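Against the Keynote

I have been to nine medical humanities conferences, and I can report that the coffee is improving. The poems about grief are holding steady.

The last one, in Willwood, drew 300 people to a hotel with two working elevators. We heard that doctors should read more. Everyone in the room already reads. The doctors who don't were at work, covering for the ones who do.

My complaint is with the format. A surgeon stands up and tells us a sonnet changed her practice. We clap. A poet stands up and tells us a hospital stay changed his line breaks. We clap a bit harder, as he came all the way from Grostedow on a bus. Then there is a panel, and the panel agrees.

I would like someone to disagree. I would like a tired nurse to say that she tried the Grundberg reading list and found it smug — I tried it too, and it is. The Moreira workshop at least makes people write something bad and read it aloud before lunch, which does more for humility than any lecture on humility I have sat through, and some of those ran to 93 slides.

So cut the keynotes. Give the morning to bad first drafts and the afternoon to arguing about them.

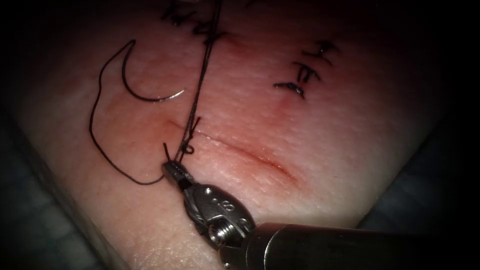
And keep the evening open mic, I suppose, but put a clock on it where the poets can see it. Mine ran long in March and I am still hearing about it.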